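Ticket 3920 – lunch bag, zipper sticking
Opened: Tuesday, February 28, 2023
Product: Kerora lunch bag, navy w/ gray trim
Status: open

Zipper catches near one end every time I pack it. Bought from Prulstead in October, used on workdays only. Stood it up on the white table, checked the zipper strip at the narrow end. Straps not the problem I think. 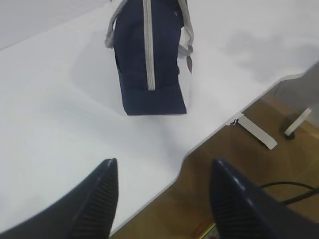

Can the bag go in the washing machine?
Hand wash only – cool water, mild soap, air dry with the zipper open.

Tried so far:

1. Pencil lead on the teeth. Helped for a day, then same agian.

2. Wiped the track with a damp cloth. Crumbs came out. Still catches.

3. Packed less. Just a small orange-like fruit and a banana for the test, zipper open, foil lining a bit crinkled. Moved the gray strap over toward the fruit side so its away from the ring pull.
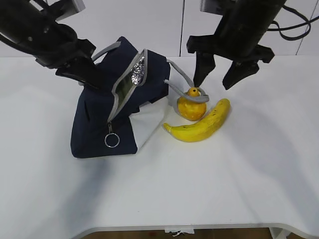

4. Candle wax, thin coat, run slider 6 times. Better but not fixed. Lining pinches in the slider if I rush it.

Need: replacement slider or a swap. Will keep the bag till I hear back – pls reply on this ticket, not by phone.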